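Keeping a white surface white

Chathurika Thambiah has been looking after work surfaces for longer than she cares to say, and when I sat down with her at Starnangate she had already wiped the table between us, twice, and apologised for the biscuits.

"People think I'm fussy," she told me, pouring the tea. "Well, I am! But you spend 12 years with pale worktops and you start to see every little thing, you can't help it."

She started out at Mamgate, in a draughty building with 40 benches, all of them dark green, and she remembers the move to white with great fondness. It showed up dropped screws straight away, she said, and it made the whole place feel bigger, even in the corners where the light had always been poor (and there were plenty of those).

I asked what goes first on a surface like that, expecting her to say the middle, where all the work happens. She shook her head before I had finished.

"Corners and edges, love. Always the corners. You get your chips near the front, where there's a rail, and then faint scratches further back that you only find when you bend down and look along it. And the walls, too. A scuff on a seam will sit there for years if you let it."

She is rather fond of the metal rails, as it happens, though the grooved sort can be a trial. Her colleague Tumelo Coetzee swears by an old toothbrush for the grooves, and she has come round to his way of thinking after a good deal of teasing on both sides.

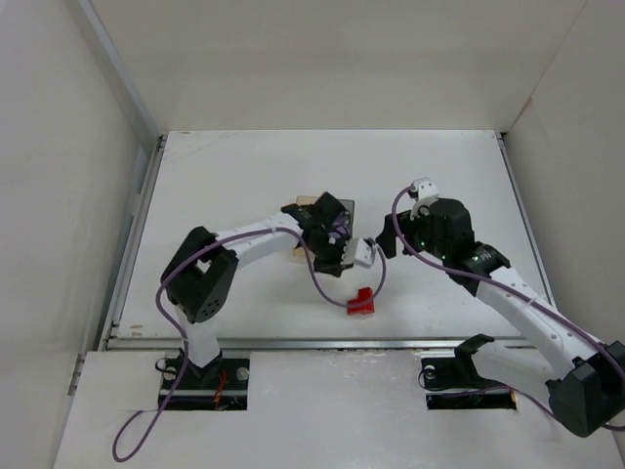
Soap, water and patience

Her kit is a small one: a soft cloth, a bowl of warm water, a drop of mild soap and a dry towel for afterwards. She won't have scouring pads in the building. Somebody brought one in last September and she is still cross about it.

"Start at the far side and come towards yourself," she said, "and don't press. If it doesn't lift, leave the damp cloth on it and go and have your tea."

And the chips? She fills the deep ones and lives with the rest.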